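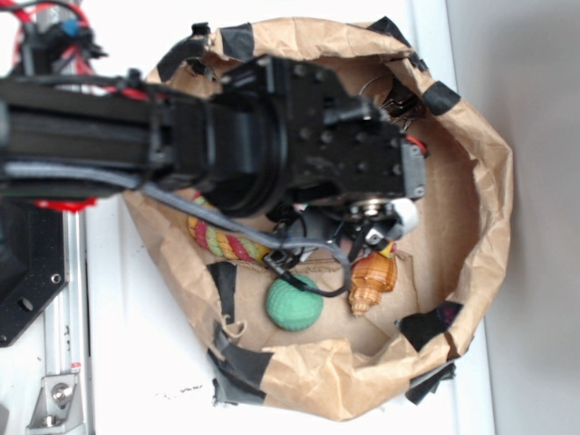 Guides > Buying and planning > Small robot arms

Start here Guides Parts Budgets Contact

How to budget for a small picking arm (and not forget the boring bits)

2018-11-13

I've now been through the business of buying a small robot arm twice, once badly and once reasonably well, and people keep emailing me for the spreadsheet. The spreadsheet is a mess and I'm not sending it to anyone. What I can do is write out the order I'd do things in, with the bits that caught me out.

I'm talking about a bench arm with a simple gripper, the kind you'd buy if you want it to pick mixed small objects out of a container. A big welding arm in a cage is a different purchase with different paperwork and I know nothing about it. My total was 4000 pounds, agreed in May, and it had to cover everything. I'll come back to the word "everything".

Step 1. Write down the job before you look at any arms

I know, I know. You want to look at arms. I had the Oneo catalogue open for a good week before I'd written a single line about what I wanted the thing to do, and by then I'd fallen for one with a lovely long reach that I had no use for whatsoever.

Get a sheet of paper and put down what it has to pick up, what the things are sitting in, where they need to go afterwards, and how fast. Be really plain about it. "Lift one small thing out of a soft-sided bag and put it down beside the bag" is a perfectly good job description. "Flexible handling solution" isn't, and you can't price it.

Then write down what it doesn't have to do. Mine doesn't have to work unattended. It doesn't have to lift anything heavier than a bunch of keys, more or less. It doesn't have to be quick. Every one of those took money off the bill (the not being quick one took off the most!).

Step 2. Work out the reach, downwards as well as along

When you read the sales page you'll see one reach figure, and it's normally the arm stretched right out in its most flattering pose. If you're picking from inside something, the number you need is how far down it can get with the gripper pointing where you want it, and whether the wrist fits through the opening without knocking the sides.

I cut a piece of cardboard to the size of the wrist and gripper and waved it about inside the container, like an idiot, for most of an afternoon. It was time well spent. The first arm on my shortlist was a Uretti and on paper it was fine, but its wrist was so chunky that anything near the wall would have been out of bounds. Ask the seller for a drawing with the gripper fitted. If they only have one of the bare arm, ask again.

Do the same for the cables. They hang under the arm, they need slack so the joints can move, and slack has to go somewhere. In my case it goes straight into the container ahead of the fingers if I don't keep on top of it. Budget for clips and sleeving. It's pennies, but put it on the list or you'll be using whatever's in the drawer.

Step 3. Choose your test objects now and price them

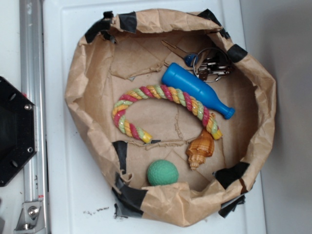

Test objects are the cheapest line in the whole plan and the one I'd spend the most time thinking over. You want a set that's awkward in different ways, so that when you come to compare grippers you learn something from each one. Something round that rolls, something soft that squashes, something hard with a silly shape. A braided rope dog toy is brilliant for this, as you can bend it into an arch and suddenly there are several places to grab it and they all behave differently. A spiral seashell is a good one too, with a pointed end and a wide end and not much in the way of flat sides to pinch. And keys! Do put a set of keys on a split ring in with the rest. Get hold of one key and the others come along in a heap, and a gripper that looked marvellous on a green dimply ball can look very ordinary after that.

Pet shops, charity shops and the bottom of your own bag will cover all of it. Buy doubles of anything that might get chewed up. I'd also say buy spares of the container. A brown paper bag with its rim rolled down and black tape round the edge makes a very decent picking bin for next to nothing, but paper is paper, so keep a stack and a fresh roll of tape on the shelf.

One warning from me. Don't choose objects you know the arm can manage. I did that the first time round and bought a gripper that was superb at wooden blocks.

Step 4. Price the gripper on its own line

Some sellers bundle it and some don't, and the bundled one may or may not be any use to you. Sebastian Oprea, who shares the bench with me and is much more patient with suppliers than I am, made a rule that we'd treat every bundled gripper as if it were worth nothing until we'd seen it pick up our own objects. That changed the order of the shortlist completely.

Things I'd ask about:

- how wide it opens, and how wide it is on the outside when it's open (you need both)
- whether you can swap the fingers yourself with ordinary tools
- what happens if it closes on something that won't give
- how much a replacement set of fingers costs and how long they take to come

That last one is where Grimshaw won us over. Their arm cost more than the Oneo, but fingers came as a normal spare part with a price next to it. For the other one I had to fill in a form and wait for someone to ring me back, and they rang while I was on a train.

Step 5. Budget for what it's bolted to

I forgot this entirely the first time. Entirely! The arm arrived, we took it out of the box, and we had nothing to fix it to but a desk that wobbled if you leaned on it.

A small arm shoves back at whatever is holding it, and if the mount moves you'll spend weeks blaming the software. What I'd buy is aluminium extrusion, proper corner brackets, a mounting plate with more holes than you think you need, and a box of the right bolts. We spent almost 300 pounds on this and it felt like an outrageous amount for some metal bars. I'd spend it again tomorrow. Leave room on the list for the table as well, if yours isn't up to much, and pick a pale, wipeable top if you can. You'll see the crumbs sooner.

Think about which side the arm comes in from, too. Coming in sideways across the container suits me, as I can stand opposite and reach in to rearrange things when it's stopped. Over the top might suit you better if the bench is narrow. Tape it out on the table before you order the bars, and leave yourself a bit extra in length. You can saw a bar shorter.

Step 6. Put in the time, even if you don't have to pay for it

My quote from Sekaren for setting it all up looked steep, so we did it ourselves. I'm glad we did, but it wasn't free. It was our evenings. If you've got someone being paid by the hour, write their hours down next to the parts and see whether the quote still looks steep.

Leave a decent chunk of time for plain old repeating. Put the objects in, run it, tip them out, shuffle them, put them in again. It's dull and it's the real work, and a weekend of it will teach you more than the brochure did. Have somebody keep a notebook with one line for each go. Ours has tea on it.

Step 7. Hold back 15 per cent and hide it from yourself

Whatever your total, take 15 per cent off the top and pretend it was never there. I'm terrible at this, so I wrote the reduced figure on the whiteboard and let Sebastian keep the real one. In the end the held-back money went on:

- a second cable of each kind
- a better power supply
- carriage, which I'd missed on two separate orders
- more tape

If you get to the end and there's money left, don't spend it in the last week on something shiny. Wait a month. By then the arm will have told you what it wants.

Step 8. Ask for a trial before you sign

Most small suppliers will lend you a unit or let you come and use theirs if you ask nicely and don't ask in December. Take your own objects and your own container. Put the difficult ones in together and let them touch, let one lie against the wall, tuck something under something else. Stand close enough to watch the gripper go down in among it all, and keep an eye on where the cable ends up as well as on the fingers.
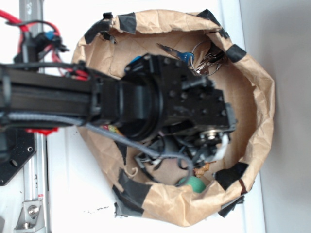 What I'd do differently

I'd order the mount first and the arm second. The bars take ages and the arm can't do anything without them.

I'd get quotes from three places in the same week. I let mine dribble in, and by the time the Uretti one came the Oneo price had run out and I had to ask for it all over again.

I'd also write the shortlist on one page, with the same rows for everyone: reach downwards, wrist width, gripper opening, price of spare fingers, delivery, who answers the phone. Leave the blank ones blank. If a seller's column is still mostly blank after two emails then I'd cross them off, however nice the arm is.

A few people have asked if it's worth going second-hand. Maybe, for the bars and brackets, definitely. For the arm I'd want to see it moving first and I'd want to know that spares are still being made. I looked at an old Grimshaw that was going cheap and it seemed fine until I asked about the joint covers, which they'd stopped selling.

I'll do a separate page on choosing cables, as that got too long for this one.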